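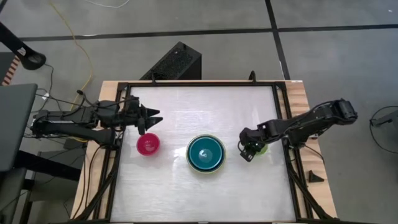

OK so I finally started keeping track of what I spend on lunch and I have regrets. 913 dollars since April. On LUNCH.

1/ Most of it is the soup place on Lenz Street. The soup is great! It is also 14 steps from my office door, so I never stood a chance

2/ My coworker Lutz Böttcher has brought the same lentils from home every day for as long as I've known him. I used to feel bad for him. I now think he may own a boat

3/ So Sunday night I cooked a giant pot of beans and rice (smoked paprika, two onions, way too much garlic) and split it up for the week
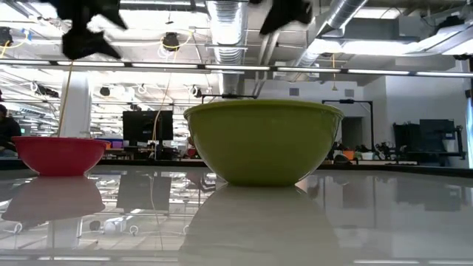

4/ Monday, delicious. Tuesday, still pretty good. By Thursday I was eating it standing up with hot sauce and a bad attitude

5/ New plan is two smaller batches, one on Sunday and one on Wednesday, and I still get soup on Fridays because I'm not a monk

6/ If you have a cold lunch that survives a few days in the fridge please send it my way, no tuna, I share a room with four people and they've been so nice to me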